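Trurnora Cushions is a collection of photos and short text records of seat cushions and small pillows, as they lie on tables, benches and chairs at home. It was put together by Rozália Urban and Emília Procházka. The text below explains what is inside, how the records are written, and where we are not satisfied with them yet.

Last edit of this file: 12/29/23

## What is inside

The collection has 2,109 records. One record is one photo and one text entry with the same number. The folders are by room:

- `kitchen/` has seat pads, bench cushions and everything that was put on the table to be looked at
- `living/` has sofa pillows and floor cushions
- `porch/` has outdoor cushions, mostly with ties
- `mixed/` has photos where we could not agree on the room

The folder `mixed/` is bigger than we wanted. Please do not read the room from it.

## Fields

| Field | Meaning | Can be empty |
|---|---|---|
| `id` | number of the record | no |
| `surface` | what the cushion is resting on | no |
| `pattern` | plain, stripe, check, flower, other | no |
| `colors` | from left to right as seen in the photo | no |
| `edge` | piped, plain seam, fringe, not visible | no |
| `closure` | zipper, buttons, envelope, not visible | yes |
| `visible_part` | whole, more than half, less than half | no |
| `note` | free text, one or two sentences | yes |

All values are lowercase. In `colors` we use a comma between the colors and we write a color again when it comes again. So a cushion with two white stripes has the word "white" two times. In the first version we wrote every color only once, and then the order of the stripes was lost.

## How we write about stripes

Stripes gave us the most discussion. A stripe is called broad when it is wider than a hand would be at the same place, and narrow when it is less than a finger. Between these two we write only "stripe". The direction is always told from the photo, not from how the cushion was sewn, so the same cushion can be vertical in one record and horizontal in another.

For the color names we keep a short list: white, cream, gray, black, brown, red, orange, yellow, green, blue, pink, purple. The words "deep", "muted" and "pale" may stand before them. We do not use names such as sage or terracotta, for the two of us understood them differently. 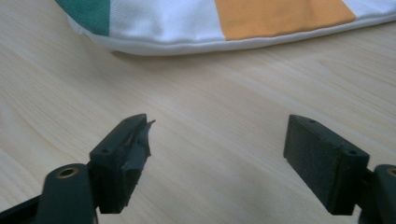
*Striped cushion with white piping on a light wooden tabletop. `pattern: stripe`, `colors: deep green, white, muted orange, white`, `edge: piped`, `closure: not visible`, `visible_part: less than half`*

When only the lower part of a cushion can be seen, the record is filled in for this part alone. We do not guess the other side, even if we have the cushion at home and know it well. The same is true for the filling. There was a field `filling` in the beginning, and Emília removed it in November after we saw that most of the entries came from memory.

## Edges and seams

Piping is the rounded cord covered with fabric which goes along the seam. If it has a different color from the stripe next to it, this goes to `note`. Small wrinkles near the piping are normal on a soft cushion and we do not record them. A fold which hides a part of the pattern is recorded, with the words "fold over pattern".

A plain seam is any seam without cord. If the edge is too dark to decide, we write "not visible". Please do not leave it empty.

## Surfaces

`surface` takes one of these values: wood light, wood dark, stone, metal, fabric, floor, other. We do not name the kind of tree. Rozália's uncle made furniture for Zustwood and could perhaps say it from the grain, but the two of us can not, and a wrong name is worse than a missing one.

A shadow under the cushion is not a part of the surface. Some early records had "wood dark" only for this reason. We corrected those that we found.

## How the records were checked

Each of us wrote the records for one half of the photos and read the records of the other half. After this we took 50 records from every folder and wrote them again without looking at the old text. We did not agree in around 20 of them, nearly always about cream and white. In these cases the photo was opened on two screens and we decided together.

## Known problems

- Cream and white are still not fully separated, above all under yellow kitchen lamps.
- Outdoor cushions are fewer than the others, and almost all are plain or striped.
- `closure` is empty in many records. An empty value means that it was not checked, and "not visible" means that it was checked.
- Some cushions come back in many records. There is no field which connects them.
- The word "pad" was used for flat seat cushions in the first part of `kitchen/` and later changed to "cushion". A few old notes still have "pad".

## Versions

**Dososier** was the first version, with single colors and the `filling` field. It should not be used any more.

**Gajdoš** is the present version. It has repeated colors, the field `visible_part`, and corrected surfaces. The numbers of the records did not change between the two, so old notes can be matched by `id`.

## Corrections

If you find a wrong entry, send us the `id`, the name of the field and the value which you think is right. One line for each record is enough. For a wrong color please write also on which side of the cushion it is. Corrections in `note` are welcome too, but we read them after the others.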